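Ernton Muffin Pan, 12 Cup

Home > Kitchen > Baking > Muffin and Cupcake Pans

In stock. Ships from our Gorkville warehouse.

Overview

The Ernton 12 cup pan is a standard-size muffin pan in heavy aluminized steel. It bakes muffins, cupcakes, egg cups, dinner rolls and small meat loaves. The cups are the regular American size, so paper liners from any grocery store fit without folding over at the top.

We have sold this pan since we opened the shop, and it is the one we use in our own test kitchen. The steel is thick enough that the pan does not pop or twist when it goes into a hot oven. The rim is rolled over a wire, and there is a wide flat handle at each short end, big enough to grab with an oven mitt on.

The surface is plain metal with no nonstick coating. Grease it or use liners. A plain pan browns the sides of a muffin evenly and you can use a metal knife to loosen the edges, although a thin plastic spatula does the job just as well.

Details

Cups: 12, in rows of 4
Material: aluminized steel, uncoated
Rim: rolled, wire reinforced
Handles: two, flat, one at each short end
Oven safe: yes, including under the broiler
Microwave safe: no
Dishwasher: not recommended
Lid: sold separately (Ernton Snap Lid, 12 Cup)

What comes with it

One pan, a card with the basic muffin recipe printed on it, and one cotton pan cloth. The cloth is a flat-weave square made for us by Wanum. It is meant for drying the pan and for lining a basket when you bring muffins to the table. It has no fabric softener or finish on it when it leaves the mill, so it soaks up water from the first use.

Care of the pan

Wash by hand in warm soapy water before the first use and dry it right away. For baked-on egg or cheese, fill the cups with hot water and leave them for half an hour, then use a nylon brush. Do not use steel wool or oven cleaner. The dishwasher will not ruin the pan, but the detergent dulls the metal and leaves gray marks that rub off on your hands.

The pan will darken with use. Darker cups brown a little faster, so start checking a few minutes early once the pan has some years on it.

Care of the cloth

Machine wash warm with other cottons. Shake out crumbs first. Skip the softener and the dryer sheets, as both leave a film that stops the cloth from drying well. Tumble dry low or hang. Expect some shrinkage after the first wash - the cloth is cut large to allow for it.

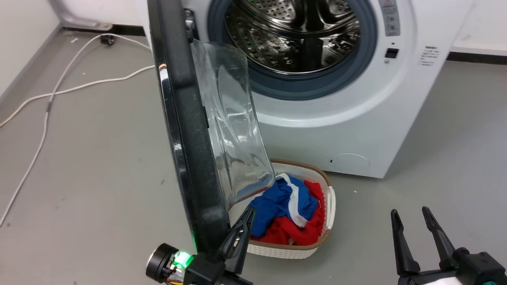

Front-loading washer with the door open.

Berry and spinach stains come out best if the cloth is rinsed in cold water the same day. Turmeric does not come out.

The basic muffin recipe

This is the recipe from the card, by Poul Brøndum, who runs our test kitchen. It fills all the cups in one batch.

2 cups all-purpose flour
1/2 cup sugar
1 tablespoon baking powder
1/2 teaspoon salt
1 egg
1 cup milk
1/3 cup vegetable oil
1 cup blueberries, chopped apple or grated zucchini (squeeze the zucchini first)

Heat the oven to 400 degrees and grease the pan. Stir the dry ingredients together in a large bowl. Beat the egg, milk and oil in a smaller bowl, pour into the dry mix and stir until the flour is just wet. Lumps are fine. Fold in the fruit or zucchini. Fill the cups two-thirds full and bake 18 to 20 minutes, until a toothpick comes out clean. Leave them in the pan for five minutes before turning out.

For savory muffins, cut the sugar to one tablespoon and replace the fruit with grated cheddar and chopped green onion. These are good with soup and they freeze well.

Common questions

Will it fit in a toaster oven?
Most toaster ovens are too small. Measure the inside before you order, handles included. The six cup version is the better choice for a countertop oven.

Can I leave some cups empty?
Yes. Older cookbooks say to fill the empty ones with water, but with this pan you do not need to.

Do silicone liners work?
They do. Add two or three minutes to the baking time.

How is it different from the Bach pan you also carry?
The Bach pan is nonstick and lighter. It is easier to clean and costs less, but the coating wears and you have to keep metal tools away from it. If you bake eggs more than anything else, get the Bach.

Price and shipping

Pan with cloth and recipe card: $38
Snap lid: see separate listing
Extra cloths: sold singly or in packs of four

Orders placed before noon on a weekday go out the same day. Unused pans can be returned within 30 days in the original sleeve. Pans that have been baked in can be returned only if there is a fault in the metal or the rim. Write to the shop with your order number and a photo of the problem, and we will send a label.

The current production run is 2000 pans. The next run is planned for April, with no changes to the size or the steel.

Page updated 23 Sep 2023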